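Do you really need a special cleaner for a brown tabletop?

Every few months another tip goes around: rub it with mayonnaise, wipe it with cold tea, buy the $30 bottle. I have my doubts about all of them.

Mayonnaise leaves grease behind. Tea can stain a pale finish. As for the bottle, I tried the Mevard polish in May and couldn't tell the treated half from the other one after 12 days.

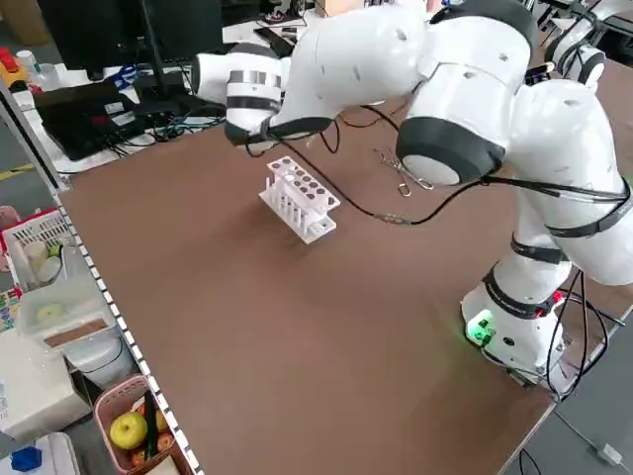
A large brown tabletop.

What does work is dull. Put a drop of dish soap in 4 cups of warm water, wring the cloth out hard, wipe, then dry with a second cloth. Test any product under the edge first, whatever the label promises.

And skip the weekly polish. Layers build up, go cloudy and hold dust, and then somebody sells you a remover.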